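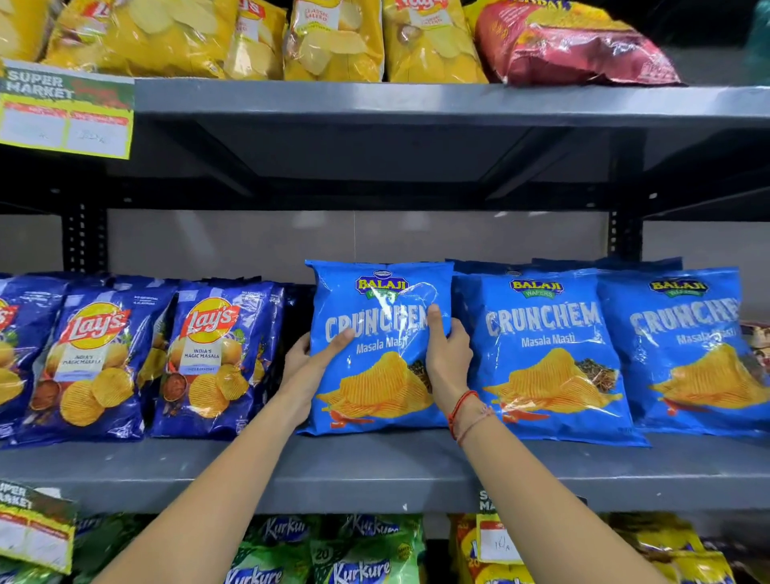 Porasus commercialise depuis juin un service de captation de gestes destiné aux équipes qui entraînent des robots de mise en rayon. L'abonné reçoit des séquences filmées à hauteur de tête, découpées geste par geste et annotées. La prise à deux mains d'un sachet de chips, ici un Balaji Crunchem serré contre ses voisins sur une tablette métallique grise, figure parmi les cas difficiles : film brillant, enveloppe déformable, doigts qui masquent une partie du lettrage. Un préhenseur à deux mors réglé pour le carton n'y est guère à l'aise.

Imprimer | Envoyer par e-mail
Temps de lecture : 2 min

L'offre de base comprend 2 000 séquences et 266 étiquettes d'action. Sarita Grewal, responsable produit, défend un découpage fin : approche, contact, extraction, transport, dépose. Nous avons testé le lot « épicerie » sur Kashyap, le banc d'essai logiciel de Runalau. L'import a pris quatre heures, conversion comprise. Les horodatages sont propres - la documentation des formats l'est moins.

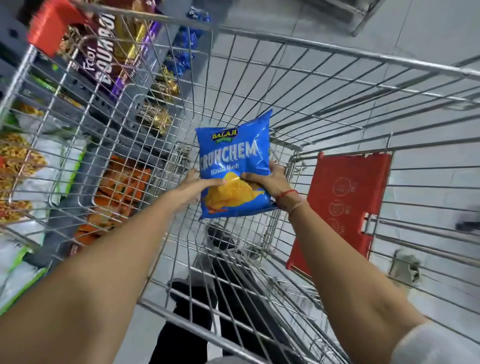 Un sachet de Crunchem Masala Masti tenu à deux mains au-dessus d'un chariot en fil d'acier.

Le transport vers le chariot pose un autre problème, celui du fond grillagé : sol et chaussures apparaissent entre les mailles, et notre segmentation a confondu les plans à plusieurs reprises. Trilok Kaushik, qui dirige l'annotation, annonce des masques corrigés dans la prochaine version. L'absence de mesure d'effort reste la principale limite du produit. Pour régler une force de serrage, il faudra une autre source.

Imprimer | Envoyer par e-mail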